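The Last Series of Nivevgate

The message came in August, at two in the afternoon, while I was eating a sandwich over the sink. The channel had looked at the numbers and Nivevgate would not be coming back. The eight episodes we had already written for the next series were not needed. There was a line thanking everyone for their hard work.

I had been on the show since the second episode. In that time I had written floods, a siege, three weddings and the burning of Drunden, which we did with a smoke machine in a car park. I finished the sandwich and rang the production office. The line was engaged, so I got the bus in. 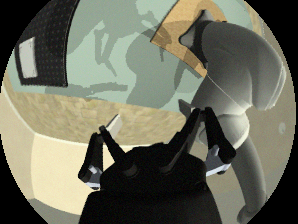

The writers' room was on the top floor, above a carpet showroom. The others had got there before me. Someone had put the kettle on and someone else was peeling the episode cards off the wall and stacking them in order, although there was no longer any reason to keep them in order.

"We left her on the bridge," said the woman who wrote the Lekota storylines.

We had. The last scene anyone would see was the queen of Lekota standing on a bridge with a lamp, waiting for a boat. In the next episode the boat arrived. We knew who was in it. We had argued over it for most of the spring.

"We could put it out ourselves," said the script editor. "As a story. Just the boat."

"We don't own the boat," I said.

The letters started the week after. The office sent them up in boxes, 544 in the first lot. Most people wanted to know who was in the boat. A man in Hirnelstead wrote that his mother was in hospital and had watched every episode, and could we tell her and nobody else. He had put in a stamped envelope. 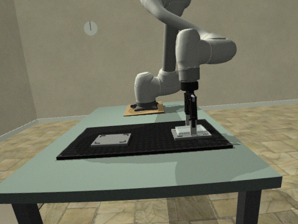 The Envelope

I kept it in my coat for a few days. The contract was clear on the matter. I read it twice on the bus, and then I read it again in bed.

In the end I wrote two pages by hand. I put in the bridge, the fog and the sound of the oars. I put in the line the queen says when she sees who it is, which we had rewritten so often that I had to stop and think which version was the last. I didn't sign it.

By the time the leases were up there had been 1000 letters, and the showroom downstairs wanted our floor for storage. I took the cards home in a carrier bag.

An answer came from Hirnelstead before the clocks went back. It was in a different hand, shaky and large, and it was one sentence long. She said she had thought it would be the brother.

It had been the brother until April. I put her letter in the bag with the cards.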